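Clerkari Replacement Charging Case for Wireless Earbuds, White

Sold by Nindis Audio Spares
Stock code: 487-W
Availability: in stock, ships from Donnelly warehouse
Price: $78 including GST
Condition: new

Case only. Earbuds, ear tips and charging cable are not included.

Overview

The Clerkari replacement case is for people who have lost or cracked the case that came with their earbuds and don't want to buy the whole set again. It charges both buds, stores them when they're not in use and pairs with your existing left and right buds once they have been seated and the lid closed.

It comes in white with a gloss finish. The same case in matte grey is listed separately under 487-G.

Compatibility

Fits Clerkari wireless earbuds, first and second release. It does not fit the Clerkari Sport, which has an ear hook and needs the deeper case. If you aren't sure which release you own, look at the underside of the stem on the left bud. A model number starting with CK is fine. Anything starting with CS is the Sport.

Ostberg branded earbuds sold before the range was renamed use the same charging contacts and will work with this case. The battery level may not show in the Ostberg app.

Specifications

Colour: white, gloss
Case battery: lithium-ion, not user replaceable
Playing time with case fully charged: 20 hours total
Full recharges of both buds: 4
Charging port: USB-C
Wireless charging: no
Lid: hinged, magnetic closure
Warranty: 12 months

Setting up

Charge the case before first use. Put both buds in, close the lid and leave it for a minute. Open the lid, then hold the button on the case until the light flashes. Choose the earbuds from the Bluetooth list on your phone. Remove the old pairing first if your phone still has one saved.

If only one bud connects, take both out, wipe the contacts with a dry cotton bud and start again.

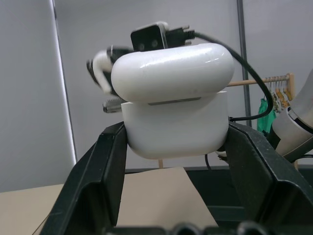
Clerkari case in gloss white, showing the lid and rounded lower body.

Care

Gloss white picks up marks from keys and coins, so a pouch is worth having if the case lives in a pocket or handbag. Clean with a soft dry cloth. Do not use methylated spirits or kitchen spray. Keep the charging port free of lint.

Do not leave the case in a parked car in summer.

Delivery and returns

Orders are sent by tracked post. The case contains a lithium battery and travels by road only, so allow extra time for Tasmania and regional WA. Unopened cases can be returned within 30 days. Opened cases can't be resold and are accepted back only if faulty.

Customer review

"Matched my old buds straight away. The lid shuts more firmly than the original, which I prefer." Trudy Rutherford, September 2022

Questions about fit can be sent to Margarida Barreto in spares through the contact form. Please include the model number from the left bud.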